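9 Mar 2021

The white tablecloth, part whatever

So I finally tackled the kitchen table. You may remember (or not, I barely do) that I put the white woven cloth on it back in August, the one with the little raised grid all over it, and promised myself it was for good days only. Well. It has been on there ever since, for breakfasts, bills, Lev's seedling trays and one very long jigsaw.

I love that cloth! I got it at the market in Laltcombe from a man who had a stack of 30 and wanted to talk about every single one. But white plus texture is a terrible combination if you like tea as much as we do. The stains settle down into the weave and go that yellowish brown color, and then you spend your life moving a plate two inches to the left to cover them up. I have tried soaking, I have tried lemon, I have tried the paste Mirsad swears by (his grandmother's, supposedly, though I have my suspicions about a certain website). It did shift some of the older marks, so maybe I should be nicer about it.

The other thing I've been doing is swapping over to stainless steel for everyday. Plates, bowls, the lot. We had two ceramic bowls left out of six and both of them were chipped, and I got tired of being careful. Steel is noisy, I'll give you that, and my sister says it's like eating in a canteen, but it stacks into nothing and I can drop it in the sink without wincing. It looks so good on the white, too, all shiny and plain.

Still to do: find a proper home for the sponge so it stops wandering onto the table, and decide if the cloth gets another soak or just retires to picnic duty. Lev votes picnic. I'm leaning toward one more soak, and if you've got a trick for old stains in a bumpy weave please leave it in the comments, I will try anything at this point.

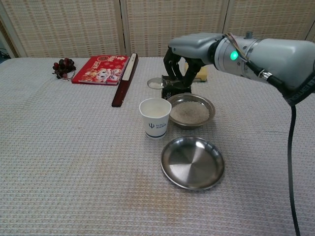
Steel on white, stains and all.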